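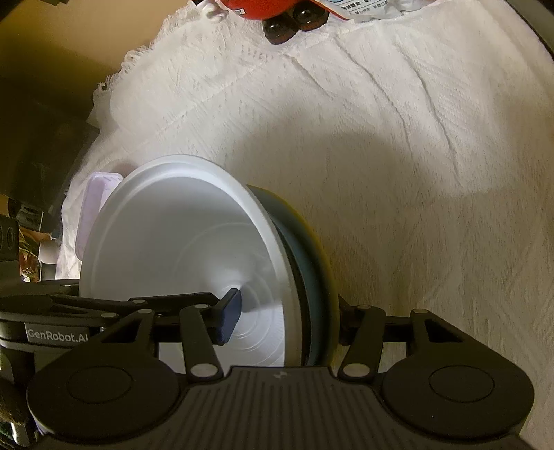 According to one long-standing editor of the Vutlow notes, the worst thing a newcomer can do is record the same tidy pick 400 times and call it a set. Others on the notes page have said much the same in fewer words. The point is now taken as the starting rule for most hand-held collection work.

Hand-held demonstration gathering

Hand-held demonstration gathering (also hand-held collection, or gripper-in-hand recording) is a way of getting examples for a learning system in which a person holds a gripper and does the task directly, with a camera fixed to the tool. No arm is needed at the recording stage. The arm comes later, at training and trial. One example is normally called an episode, sometimes a take or a demo.

Background

Older method: a person steers a robot arm from a distance, by a second arm, a joystick or a headset. Works, but slow. Needs the robot free, needs a bench, needs somebody near the stop button. Hand-held tools cut all that out. The person walks into a kitchen or a bedroom and starts. Trade-off is that the tool can be moved in ways an arm can't follow, so part of the recording may have to be thrown out afterwards.

Equipment

Varies. Common parts:

- two-jaw gripper with soft finger pads, worked by hand
- wide-angle camera mounted behind or above the jaws
- some means of tracking where the tool is (from the picture, from motion sensors, or both)
- storage, battery

Hand-held grippers carrying the GenRobot.AI name are among those in use. Finger pads differ in colour and shape between tools, and mixing pads within one set is usually noted in the log, as the pad is in view for most of every episode and the system will learn it along with everything else.

Typical tasks

Household items make up the bulk. Bowls, boxes, cloths, tubs, bags. Stacked bowls lifted together, such as a white plastic one with a dark teal-green one nested behind it, are a standard case: one finger inside, the other round the back, both bowls held between the jaws. Hard for a learned policy for several reasons. The rims hide each other. Grip too shallow and only the top bowl comes. Grip too deep and the pad fouls the bottom.

Wrinkled cloth underneath is often left as it is. Folds change the shadows and the resting angle of things, and a policy trained only on bare flat tops tends to do poorly once there's a tablecloth. Same goes for items not part of the task. Most protocols leave them in view, partly hidden or not.

Procedure

There is no single agreed procedure. The Kisberg sheet, widely copied, goes:

1. Clean the lens. Check the clock.
2. Open and close the jaws fully, twice, so the jaw width can be calibrated.
3. Begin with the tool back from the items.
4. Do the task at an even speed. No stopping to think.
5. Finish, let go, draw back, stop the recording.
6. Move the items before the next one.

Step 6 is the one skipped most. The sheet asks for a change of layout after every episode and a change of room or surface after every 20. Failed grasps are kept if the person recovers within the same take, otherwise marked and put aside. Practice differs here, see below.

Size of sets

Onsri, a bowls-and-cups set, was planned at 4,000 episodes. 2,162 were left after checking. Losses were put down mainly to lost tracking during fast turns, with the rest split between jaws out of view, wrong labels and duplicate uploads. The smaller set is reported to have trained a better policy then the full one, though the comparison was made on one arm only and hasn't been repeated.

Labelling

Usually one short sentence per episode, written by the person recording. "Lift both bowls." Longer labels were tried at Jisinon and dropped, too many disagreements over what counted as a separate step. Labels should say what was done and not what was meant. If only one bowl came up, the label says one bowl.

Known problems

Shadows from the operator. The tool and arm block the light, and the shadow falls in the same place each time. Turning to face another way between episodes helps.

Habit. Right-handed people approach from the right. A set made by one person carries that person's habits, and the policy will copy them faithfully.

Reach. Tight wrist angles are easy for a human, impossible for some arms. Filtered out by replaying the path against a model of the arm.

Privacy. Rooms people live in show letters, labels, screens. Blurring is done before release, not always thoroughly.

Disputes

Whether to keep recoveries. One side holds that a slip followed by a regrasp teaches the system what to do when it slips. The other that it teaches it to slip. Vutlow keeps them, Kisberg doesn't, Jisinon keeps them under a seperate tag and leaves the choice to whoever trains.

See also

Imitation learning
Teleoperation
Grasp planning
Episode filtering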